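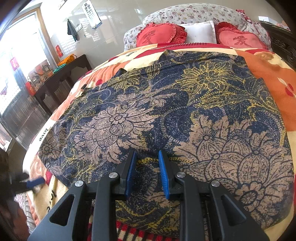
I've been sleeping badly again, so this month's letter is mostly about sleep. Sorry in advance if you're one of those people who drops off the second your head hits the pillow (my sister is one, and I love her anyway).

It started in the new year. I'd wake up at 3 in the morning, wide awake, planning dinners and arguing with people in my head. I tried the tea. I tried the other tea, which tasted like a lawn. Then Natalie Rudd, who some of you met at the Drenbridge swap day, told me to quit trying so hard and just get out of bed when it happens. Go sit in another room, read something dull, come back when your eyes get heavy. I thought she was nuts. Who wants to leave a warm bed in February?

Well, I've been doing it for a few weeks now and I'm a convert! My dull book is a history of canals that Stuart Catterall gave me years ago, and I have never made it past page five in one sitting. Stuart, if you're reading this, it's a wonderful book and I mean that.

The other thing I changed was the bedroom. I moved my phone charger to the kitchen and bought an old wind-up clock for 8 dollars, then had to put the clock in the hall too, it ticked so loudly. I also swapped the big heavy comforter for a couple of thinner layers, so I can kick one off without freezing. That has helped more than anything I paid real money for – and I've paid real money for a lot of pillows.

A few of you wrote in after the last letter with your own tricks. Nidia Montoya does the ironing before bed and says the steam makes her sleepy. Amirul Saragih listens to old cricket matches with the sound turned way down. I tried that one and got interested in the cricket, so it's back to canals for me.

What I haven't cracked is the early light. It isn't a problem yet, but by April the sun comes straight in over the neighbor's garage and I'm up with the birds whether I like it or not. If you've found a shade that really keeps a room dark and doesn't cost 400 dollars, please write and tell me. I'll put the best answers in the next letter, along with the soup recipe I promised and then forgot.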